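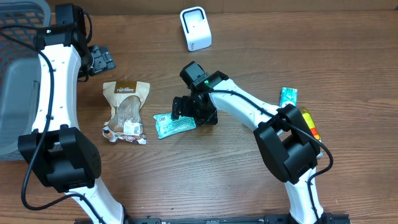 Mohsin Ghauri asked at the last open briefing whether people who snack on night shifts would be eligible, given that most diet studies turn them away. They are eligible, and the study has been designed with them in mind.

Call for participants: Snacking and Labelling Study, Waltmont
Posted 12 August 2023

The Waltmont Food Labelling Unit is recruiting adults for a study of how people read, remember and use the information printed on packaged snacks. The study is paid for by Huditz, a research fund. No manufacturer has a part in the design or the analysis.

Purpose

Portion sizes on snack packets are stated in grams, in pieces, or as a fraction of the pack. Earlier work by the unit suggests that readers convert between these forms with varying success, and that errors are larger when the packet is shared or eaten in more than one sitting. The present study measures the size of those errors under ordinary conditions at home and under controlled conditions at our rooms in Brunet Street.

What taking part involves

Participants keep a food diary for 23 days. Entries are made in Billow, a diary application which runs on most recent phones and in a web browser. A paper diary is available on request. Each entry records the time, the product, the stated portion and the amount eaten. Meals need not be recorded unless a packaged snack forms part of the meal.

During the diary period each participant attends the Brunet Street rooms for 4 sessions. A session lasts up to 90 minutes, including a short break. Tasks are carried out seated at a table and consist of sorting, estimating and recall. There are no blood samples and no weighing of participants.

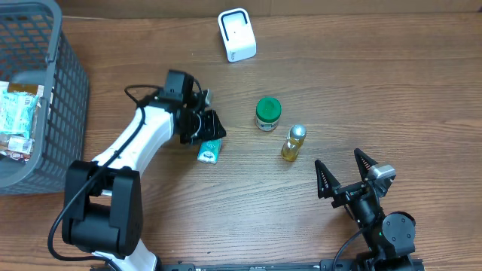 Sessions may be booked in the morning, afternoon or evening, and bookings can be moved with one working day's notice. Session products are sealed retail packs, and participants are not required to eat any of them. In the sorting task, packs are ranked by expected energy content before the label is read, and the ranking is repeated afterwards. Wrapper colour is one of the variables under examination: a light green and white pack and one in red, white and silver foil, lying together in a grey basket, may lead a reader to expect different contents before a word of the label has been read. The recall task follows after the break and concerns only the text of the labels.

Who can apply

Applicants must:
- be aged 18 or over on the date of the first session
- eat packaged snacks at least twice in a normal week
- be able to read small print in English, with glasses or lenses if needed
- be able to travel to Waltmont for all sessions

Applicants may not take part if they work in food packaging or food retail, have trained as a dietitian, or have a food allergy that makes handling sealed packs unsafe. Shift workers should state their usual hours on the form so that sessions can be placed at a comparable point in their day.

Payment

Participants who complete the diary and all sessions receive £348. Those who withdraw early are paid for the sessions attended and for each full week of diary entries. Travel within Waltmont is refunded on production of a ticket or receipt.
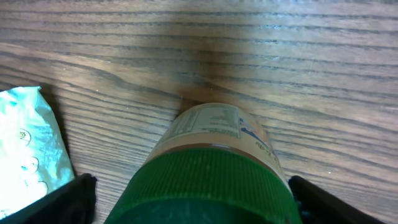 One diary keeper from the pilot wrote that the entries took less time than expected, but that the portion question was hard to answer for anything bought in a jar or tub and finished over several days. The entry form now has a separate field for products of this type, where the amount left in the container is given to the nearest quarter.

Data

Diaries are stored under a participant number. Names and contact details are kept separately and deleted 8 months after the final session. Participants may ask for their diary to be removed at any time before analysis begins in November.

How to apply

Complete the form on the study page or collect a copy from the Brunet Street reception desk. Applicants will be telephoned to confirm eligibility. Places are allocated in order of confirmation, and a reserve list will be kept once the groups are full.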